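Mar 15, 2024
Nuserier notebook, small-object sorting

Really good result today, writing it down before I lose the thread.

The wrist-view policy trained on 300 demos from the lab bench did poorly when Shabani moved it to home data. Same task, small accessories in and out of a shallow box, and it went for the background constantly. My guess was lighting. Bożena Zieliński's guess was texture, and she was right!

Her fix is so simple. Keep the bench demos, add 300 more from bedrooms with busy bedding, and during training swap the sampling so every batch is half and half. Total went to 4,000 steps of fine-tuning, no change to the network. The attention maps from Woluta now sit on the box contents almost the whole way through the approach. Before, they wandered off to any printed shape with a strong outline – cartoon faces were the worst.

The home set is also much harder on the grasp side, and I love it for that. Hair ties, big glossy pearls, a little silvery clip, crinkled clear plastic, all in one pink-based box sitting on a blanket covered in yellow bears.

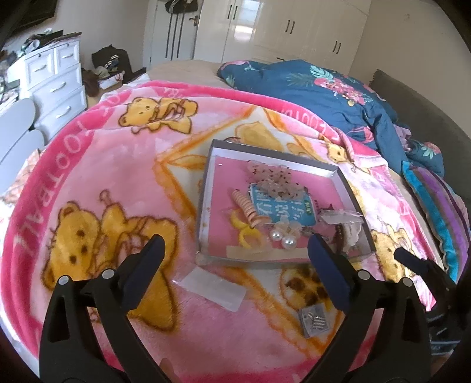
Sheer and clear things are still the weak spot. Depth is no use on them, so next I want to try Shabani's idea of feeding two wrist views a few frames apart and letting the parallax do the work. He has a branch for it in the Kornside repo, needs a rebase.

To do
– rerun the Đoàn baseline with the same half and half batches, otherwise the comparison isn't fair
– ask Bożena for her sampler config
– relabel the scrunchie grasps, edge vs. middle
– book GPU time for April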